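Notebook, desktop teardown cell
2024-02-07

Picking up from the December pages, where I'd left the cooler step half written. The question for this round is still the dull one: when we teach the arm to pull parts out of a desktop, does it help to give it the lift in two pieces (break the bond, then raise) instead of one smooth demo? Cloltcombe trained on one smooth motion and I wanted to see how that holds up on our Olthorpe machines, which have much stickier paste.

Setup hasn't moved. Case on its side on the slats, parts tray on the left, Navora planner running the transfers. Everything that touches the heatsink goes through the learned policy, everything else is scripted. I'm leaving the power supply in for all of these, it keeps the case heavy enough that it doesn't slide when the gripper tugs.

Ran 55 trials with the one-piece policy and 55 with the two-piece. Plus 3 throwaways at the start while I fixed the tool offset (my fault, old value in the config!), so 113 total in the log. Don't count the throwaways if you're making plots.

The short version is I like the two-piece one a lot. The one-piece policy tends to pull straight up and then stall, and when it does let go it jumps, so the fan unit swings around over the board. With the split version there's a small twist first and then a calm lift. I still have to go through the force traces properly, so treat this as me being excited at the bench and not a result yet.

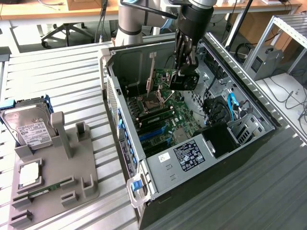
Things I noticed along the way

The hold on the fan and heatsink matters more than I'd thought. If the fingertips close high on the unit it tips, and then the transfer path the planner picked isn't safe any more. I want to add the tilt to the state and see if the policy learns to correct it.

The exposed socket is a really handy success check, by the way. Once the cooler is up, that dark square center with the copper-toned frame is easy to pick out, so I can label lifts from the overhead crop and skip going through video by hand. Kaewmanee uses weight on the wrist for this, but our sensor drifts too much over a long session.

Cables are still the thing that scares me. The blue data cable loops up near the work area and I have no model for it at all, just a keep-out box. The box is too big and costs us good approach angles. Ideas welcome, write them in the margin.

Tray holders: fine for the drive and the memory. I'd like a deeper one for the cooler so it can go down fan side up without me fussing over the release height.

To do

Split the force traces by policy and line them up on first contact.
Cap the training run at 400 demos for both versions so the comparison is fair.
Shrink the cable box and rerun a handful in slow mode.
Put the correct tool offset in the shared config, with a comment this time.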